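News > Members' Newsletter > Out and About

2/10/24
By the Newsletter Desk

Our winter outing took us to the Huswood workshop this time, and I have to say it was one of the nicest mornings we've had in a good long while, even with the parking being what it is over there. More than 40 of you had signed up, so we went through in two groups, with one lot starting on coffee and the other going straight out onto the floor, and then we swapped.

The first stop was the Pedex packing line, which some of you will remember from the July picnic talk. It was quieter than I expected and you could carry on a conversation right next to it, which we did, probably for too long, and our guide very kindly waited for us. From there we went down the hall to the small robot bench, and that's where most of us would have happily stayed until lunch.

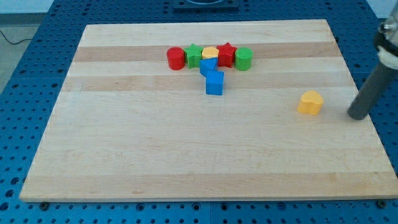
Page 4

The job on the bench was sorting shape blocks, the same sort of thing plenty of us have stepped on in the dark at a grandchild's house. There were stars and cylinders bunched up together on a pale wooden board, and a yellow heart off by itself with the arm's gray finger right beside it. The arm pushes the blocks with that finger, and we were told that pushing is a harder thing to teach than you'd think – a block can turn on you if you catch it near a corner. My own group got so wrapped up in rooting for the heart that we missed the first call for the coffee.

After that came a short talk in the Lévesque Room about Breltemeo, the training program Huswood runs for people who want to learn to set up machines like these. It takes 3 evenings a week, no experience is needed, and there were leaflets to take home. I picked up a few extra, so ask me at the next meeting if you'd like one – they're in the blue folder with the raffle tickets.

Thank you to everybody at Huswood for having us, and for the lemon bars, which went very fast. If you left a pair of brown gloves on the coat rack, they are at the front desk there and can be collected any weekday before 4.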